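## Section 4: Sorting and laying out fruit and vegetables on a bed or other soft surface

Not every home has a long kitchen table, and plenty of people who use the Pistness storage guide live in a single room where the bed is by far the biggest flat space going. If that's you, welcome, and please don't feel you are making do! A made-up bed is a very pleasant place to sort a bag of shopping: it's a good height if you like to sit, nothing rolls very far, and a tomato that slips out of your fingers lands on something kind. It does need a little preparation, though, and this section takes you through it.

You will have met the trays and plates already in Section 3. If you have skipped ahead (many people do), all you need to know for now is that the tray is for things that will be put away together, and the plates are for things you want to keep to one side.

### What to have ready

- A plastic sheet large enough to cover at least the front half of the bed
- One large tray with raised sides
- Two plates, one for root vegetables and one for leaves
- A dry tea towel
- Your shopping, still in its bags

Any plastic sheet will do so long as it is clean and has no holes. The Sternar sheets we used to supply were rather stiff and kept their fold lines for weeks, and Mikkel Vigfúsdóttir, who wrote the first edition of this guide, used to say she spent more time flattening the sheet than sorting the carrots. A thin one that crumples is easier to live with. It won't lie smooth, and it doesn't have to.

### Preparing the bed

1. Make the bed first. Pull the duvet up towards the headboard and smooth it with the flat of your hand, working from the middle outwards.

2. Take off any pillows, books or cushions you'd rather keep clean and put them on a chair.

3. Spread the sheet over the end of the bed nearest to you. Let it hang a little over the side if there is enough of it.

4. Press down gently here and there. You are looking for deep hollows, where small fruit will gather whether you want them to or not. Lift the sheet, shake the duvet, and lay it back down if you find one.

5. Set the tray on whichever side you find easier to reach. Right-handed readers mostly put it on the right. Place the plates towards the back, where you won't lean on them.

**Note:** Plates tip more easily on a duvet than on a table. Give each one a small push and a quarter turn so that it beds down into the filling before you put anything on it.

**Caution:** Don't leave a plastic sheet on a bed where a baby or small child sleeps or plays. Fold it and put it away out of reach as soon as you have finished.

### Laying things out

6. Begin with the heavier round fruit, such as oranges. Put them down one at a time on the sheet, fairly close together. They act as little stoppers for whatever comes next.

7. Add the tomatoes around and between them. A tomato with a soft patch or a split should go straight to the kitchen and be used that day, so it doesn't spoil its neighbours.

8. Tuck plums and other small fruit in last. They are the ones that wander.

9. Put carrots on one plate. If the tops are still on, lay them all pointing the same way, which makes it much quicker to trim them afterwards.

10. Put leafy vegetables on the other plate. Bok choy, spinach and the like bruise if they are squashed, so keep each bunch whole for now and don't pile anything on top.

Leave the tray until everything is out of the bags. It is very tempting to start filling it straight away, and I've done it myself more times than I'd care to admit, but you can't choose what belongs together until you have had a proper look at what you've brought home.

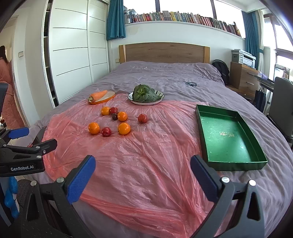

Once you are happy with the way things are spread out, have a sit down if you want one and decide what you will eat first. Seung-woo Yeom, who tested these steps for us in a bedsit in Elidthorpe, likes to sort by the day he plans to cook, with the ripest fruit nearest to him. Others go by kind, all the tomatoes and then all the plums. Either works perfectly well with the Blöndal labels in the back pocket of this guide.

### Filling the tray

11. Hold each fruit lightly, with your fingers on either side of it, and lift it clear of the others before moving it across. Dragging it along the sheet pulls the plastic up into ridges and sets everything else rolling.

12. Start in the far corners of the tray and work towards yourself. Oranges go in first, then tomatoes with the stalk end down, then plums in the gaps.

13. Stop at one layer. A second layer looks tidy for an afternoon and is usually a mistake by the following morning.

14. Carry the tray with both hands, and carry the plates separately. Please don't balance a plate on top of the tray, however short the walk to the kitchen may be.

**Note:** Bananas are best kept out of the tray altogether, as they hurry everything else along.

### Clearing up

15. Gather the sheet in from its four corners so that any grit or bits of leaf collect in the middle, then shake it out over the sink or outdoors.

16. Wipe it with a damp cloth and dry it with the tea towel. Hang it over a door for a while before folding, or it will smell a bit musty the next time you want it.

17. Run your hand over the duvet in case anything has escaped underneath. If there is a juice mark, dab it with cold water (hot water may set it) and follow the care label.

If fruit keeps rolling to the middle of the bed whatever you do, the mattress may have a dip in it. Slide a large, flat board under the sheet and begin again from step 3. For storage times and the fridge chart, turn to Section 5.

*Section last revised 10/24/20*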